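Looking After a Laminate Floor in a Workroom or Spare Room

Laminate is a good choice for a room where people sit on the floor, move tables and drop things. It is hard, it wipes clean, and the gray and brown weathered patterns hide dust well. It does not like standing water or grit, and it can't be sanded and refinished the way solid wood can.

Everyday cleaning

Sweep or vacuum before you mop, every time. Use the bare-floor setting on the vacuum or a soft brush head. A spinning brush made for carpet can dull the surface.

Mop with a flat microfiber pad, wrung out until it stops dripping. Work along the length of the planks. The floor should be dry within a few minutes of your passing over it. If you can still see wet streaks after that, wring the pad harder.

Plain warm water is enough most weeks. For greasy spots add a small squirt of dish soap to a bucket, then go over the area again with clean water. Skip wax, oil soap and steam mops. Wax sits on top and turns cloudy, and steam gets into the joints.

Scuffs and marks

Black shoe scuffs: rub with a clean pencil eraser or a dry tennis ball.

Marker or ballpoint: a little rubbing alcohol on a cloth. Wipe with water afterward.

Candle wax or gum: put a bag of ice on it until it goes hard, then lift it with a plastic scraper. An old store card works too.

Tape residue: warm it with a hair dryer on low and roll it off with your thumb.

Table and chair legs

Light tables with thin legs get dragged more than heavy ones, so they do more damage. Put felt pads on all 4 legs and check them every few months. Felt picks up grit and then works like sandpaper. Peel off the worn pads, clean the foot of the leg with alcohol, let it dry and stick on new ones. The thick Zovley pads last longer than the thin sheets you cut yourself, but they are too wide for narrow legs.

If a table wobbles on laminate, look at the floor before you shorten anything. Turn the table a quarter turn. If the wobble stays in the same spot in the room, the floor is uneven there. If it travels with the table, one leg is off and a single extra pad will fix it.

Swivel chairs with a star base need soft casters. Hard nylon wheels leave tracks in laminate after a year or so. Pull hair and thread out of the wheels once a month.

Cables on the floor

Run cables along the wall whenever you can. When a cable has to cross the floor for an afternoon, lay it flat with no loops standing up, and keep the connectors away from where chairs roll. A chair wheel will crack a small plug. Don't use duct tape on laminate. Painter's tape holds well enough for a day and comes up clean.

Coil cables loosely when you put them away and hang them on a hook. We use Urton hook-and-loop ties, 5 to a pack, and leave one on each cable permanently.

White tabletops

White tops show every ring. Wipe them with a damp cloth and a drop of dish soap, then dry them. For a stain that stays, make a paste of baking soda and water, leave it on for a few minutes and wipe gently. Don't scrub in circles with a rough pad or you will get a dull patch that catches the light from the window. A small dish on the table is handy for screws, clips and other bits that would otherwise end up underfoot.

Last updated: June

Related tips
Getting chair casters clean
How to store folding tables upright
Kerau door mats: washing and drying
Filling chips in laminate planks
D'Amico floor cleaner, diluted or straight? 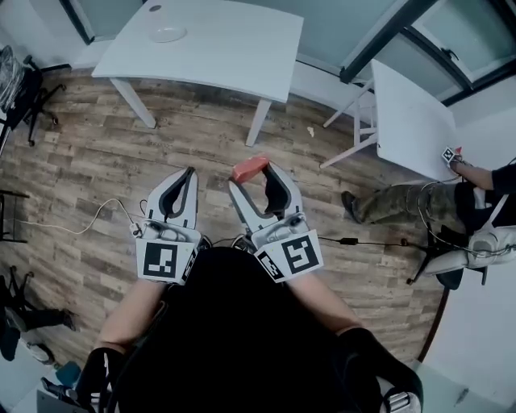
Wood-look laminate in gray, brown and tan, with white tables near the window.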